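About us

Cullness is a small publisher of board and card games. We design, test and sell our own titles, and we put out a few games by outside designers each year. Everything is run from one office above a shop in Plester, with a store room on the ground floor at the back.

How we started

The company grew out of a weekly games evening. Several of us had prototypes that we kept bringing back to the table, and one of them, a tile game called Brukenberg, got to the point where people were asking for copies. We printed 1000 of them with a local firm and sold them at fairs, by post and through two shops. When they ran out we printed a second edition with clearer rules and thicker tiles, and that is still the one we sell.

What we publish

Our list now has 12 games on it. Most play in under an hour and suit two to four people. Brukenberg is still the best seller. Polák, a trick-taking card game with a short deck and a bidding round, is the next one down and the one we get the most rules questions about. There is a page of answers under Support, including the one about leading trumps after a failed bid.

We do not use crowdfunding. A game goes on sale when the copies are in our store room, and the price on the site is the price you pay, plus postage.

Testing

Every game is played by people who have not seen it before, using the printed rules and no help from us. Polák went through 1106 recorded plays before we sent it to print. We write down the scores, how long each game took and where the players had to stop and look something up. If the same rule comes up again and again, we rewrite it or take it out.

Test evenings are held in Plester from September to May and start at seven. They are free and you do not need to book.

Spare parts

If a piece is missing or damaged, write to us with the name of the game and the edition, printed on the side of the box. We replace parts free for any title still on the list. For older games we send what we have left - please ask, as we often have more than the site shows.

Sending us a game

We read submissions in January and June. Please send the rules as a single document, with a component list and a note of how many times it has been played by strangers. Do not post a prototype until we ask for one. We reply to everyone, usually within eight weeks.

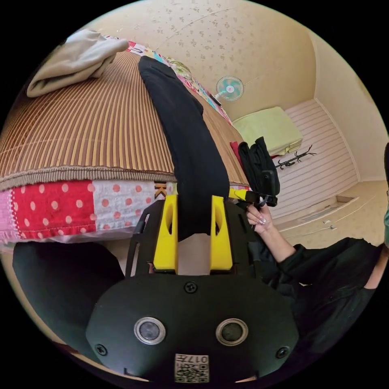
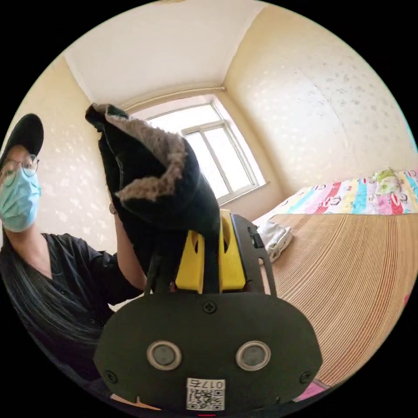 Yellow and black, number 017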